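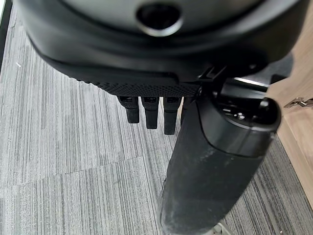 Wrist camera view of the hand, fingers pointing down over carpet.

Skukon Hand Handling Rules: Frequently Asked Questions

Who do these rules apply to?
Anyone who runs, moves or cleans a multi-finger hand at the Ibarra or Jiltham sites. Visitors may watch but may not operate.

How far do I stay from a powered hand?
90 cm, measured from the fingertips at full arm reach. The distance applies on carpet and hard floor alike.

Are scuffs on the thumb a fault?
No. Surface marks are logged at the April inspection only. A crack, a lifted seam or a missing screw is a fault, and the hand is taken out of service.

What do I check before a session?
Finger joints, palm pad, thumb pivot, wrist camera port. Allow 15 minutes. Cables on the floor are checked in the same pass.

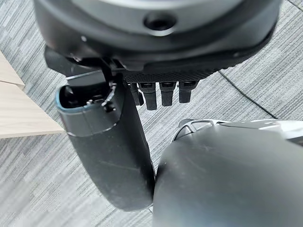 A cable may not cross the area under the hand while the arm is moving. Route it behind the base or tape it flat.

Can I work close to furniture?
Yes, at up to 5 percent of rated speed. Table edges and cabinet doors must be entered in the cell map first. Hinged doors are entered in both the open and closed positions.

Can I free a jammed finger by hand?
Only with power off and the stop button locked. Never pull on the thumb linkage.

How long are session logs kept?
9 months, on the Grimness server. Logs tied to a fault report are kept until the report is closed.

Who approves an exception?
Aníbal Antunes, in writing, before the session starts. Exceptions cover one session and do not carry over.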